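OK I have now watched all of season one of Mazza and I need to talk about it somewhere, so you're getting a thread. Spoilers all the way down. Mute me if you're behind!

1/ For anyone who hasn't seen it: Mazza is the nightly soap set in a ferry town called Sokach. Two families, one boatyard, a hotel that is always about to be sold. It runs 32 episodes a season and each one is short enough to watch over a bowl of pasta, and that's how I ended up watching four in a row on a Tuesday and going to bed at 2 am.

2/ I started it because my sister wouldn't shut up about the wedding episode. I skipped ahead to the wedding episode. Do not do this. I had no idea who the man in the gray coat was and the whole thing hangs on the man in the gray coat.

3/ So I went back to the pilot, which is rough. Everyone is introduced by someone shouting their name across a parking lot. The baker gets a whole monologue about flour prices and then we don't see her again until episode nine. Stick with it, she matters.

4/ The sisters are the reason to watch. The older one runs the hotel and lies to everybody (guests, her husband, the bank, the priest). The younger one came home for a funeral and just sort of stayed. They have this fight in the laundry room in episode six that is so quiet I had to turn the dishwasher off to hear it.

5/ That fight is the best thing in the season, I'll say it now. No music, one long take as far as I could tell, and the younger one keeps folding the same pillowcase. When she finally says "you read the letter, didn't you," I said "OH" out loud, alone, in my kitchen.

6/ About the letter. People keep saying the letter plot drags and I half agree. We know it exists in episode two. We don't hear what's in it until episode nineteen. In between it gets hidden in a piano, a freezer bag and a library book, and the library book gets checked out by the one character who can't keep a secret. I was yelling.

7/ But when they read it, it's worth it. It's the dad admitting he sold the boatyard before the fire. BEFORE. So every single insurance conversation from the first half of the season means something different now, and I went back and rewatched two of them and they play fair. The uncle won't look at anyone when the word "fire" comes up. It's right there in episode three.

8/ Quick moan about the ferry captain. He's handsome, fine. He has no storyline. He stands on the deck and looks at the water and once every few episodes he says "storm's coming" and there is no storm. I kept waiting for the storm. Thirty-two episodes!

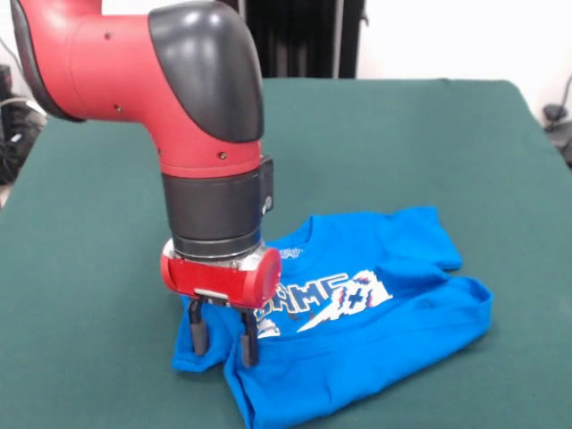

Red arm, green felt, blue T-shirt.

9/ Back to it. The hotel sale. A company called Kesex wants to knock it down and put up apartments, and for a good while Kesex is just a voice on the phone, and I loved that. Then in episode twenty-two they send a real person and she's funny and kind of nice, and the older sister likes her, and you can feel the whole plot start to wobble.

10/ I think she's my favorite character? She eats lunch by herself in the hotel bar every day and tips too much. She has one scene with the baker (told you the baker matters) where they talk about their mothers, and it has nothing to do with anything, and I'd watch a whole show of that.

11/ OK, the wedding. Having seen it the right way round this time, my sister was correct. The man in the gray coat is the buyer from the letter. He's been in the background since episode five, buying newspapers, holding a door, feeding a gull. I went and checked the episode five one and yep, same coat, same hat.

12/ And he doesn't even do anything! He sits in the back row. The uncle sees him halfway through the toast and just stops talking. They hold on his face for ages. Then the groom's little cousin knocks over the cake stand and everyone laughs and the uncle walks straight out to the parking lot. Credits.

13/ Things I did not like: the amnesia. Sorry. The younger sister slips on the harbor steps in episode twenty-five and forgets precisely the one conversation everyone needs her to remember, for three episodes, and then a song on the radio fixes it. You had such a good thing going, you didn't need the song.

14/ Also the dog. There's a dog in the pilot, the family loves the dog, the dog has a birthday. The dog is gone by episode eight and there isn't one line about it. Where is the dog.

15/ I watched it on Clerno, by the way, which has the whole season with decent subtitles. Their comment section under the finale had 1,538 comments when I finished and I read an embarrassing number of them. Half are about the captain. The other half want the dog back.

16/ Best theory I found down there: the dad isn't dead. We never saw the body, the coffin stays closed, and in the last episode somebody has watered the tomatoes. The older sister says it wasn't her. The younger one says it wasn't her. They both look at the shed. I got actual goosebumps and I'd missed it completely the first time.

17/ My own theory, much less clever: the Kesex woman is going to buy the place with her own money and run it with the older sister. She asked what the breakfasts cost. You don't ask what the breakfasts cost if you're knocking the building down.

18/ The finale itself I'd give a B plus. The uncle's confession is great, the boat chase is silly (those boats are going maybe as fast as a bicycle), and the last shot is the captain on deck with a dark sky behind him. He opens his mouth and it cuts to black. If season two doesn't open with a storm I'm writing a letter. And hiding it in a piano.

19/ If you want to try it and can't face a slow start, do episodes one, two, three, then six, then carry on from nine. You'll miss a subplot about parking permits and you'll live.

20/ Season two starts in February, same time slot. My sister is coming over for the first one and she's making the fish stew from the hotel episode, the one that made the bank manager cry. Tell me your dad theories in the replies, but put SPOILER at the top, because my mom is only on episode eleven and she reads these.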